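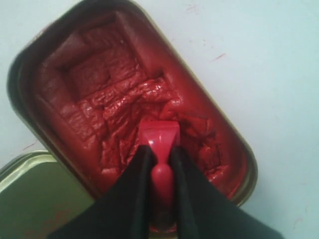

How to Use Up a Large Tin of Tomato Paste

Reading time: 2 minutes
Print this page | E-mail this page

Most recipes call for a spoonful or two of tomato paste, and the big rectangular tins hold far more than that. Once the lid is off, the paste should not stay in the tin. Move it to other containers the same day.

What you need

A spoon or small scoop. Plastic is fine and won't scrape the inside of the tin.
A glass jar with a tight lid
An ice cube tray
Freezer bags
Olive oil

Step 1. Portion the paste

Start at one end of the tin and work toward the other. Thick paste holds its shape, so you can mark it into small blocks with the edge of the spoon and lift them out one at a time. The corners are rounded and the paste clings there. Run the spoon along the wall and follow the curve.

Don't stir the paste first. It comes out in cleaner pieces if you leave it alone.

Step 2. Fill the jar

Put what you will use this week in the jar. Press it down to push out air pockets, wipe the inside of the neck with a paper towel, and cover the top with a thin layer of olive oil. Close it and put it in the refrigerator. Each time you take some out, level the surface and add a little more oil.

Step 3. Freeze the rest

Spoon the remaining paste into the ice cube tray -- a silicone tray is easiest to empty. Freeze it overnight. Turn the cubes out into a freezer bag, press the bag flat, and write the month on it. A bag filled in January is still good for a spring soup.

If you have no tray, drop spoonfuls onto a sheet pan lined with parchment and freeze them that way.

Step 4. Rinse the tin

A little warm water loosens the last of the paste. Pour it into a soup or a pot of beans. Watch the rim when you wash the tin, as a cut edge can be sharp.

Using the frozen cubes

Put them straight into a hot pan with oil or onions. Let them melt, then cook the paste for over 2 minutes, until it darkens and smells sweet. Add your liquid after that. For a cold sauce or spread, thaw the cubes in the refrigerator first.

Paste that smells sour or shows any mold should be thrown out, the whole jar.

Related
Freezing Fresh Herbs in Oil
What to Do With Half an Onion
Cleaning Tomato Stains From Plastic Containers
A Basic Pot of White Beans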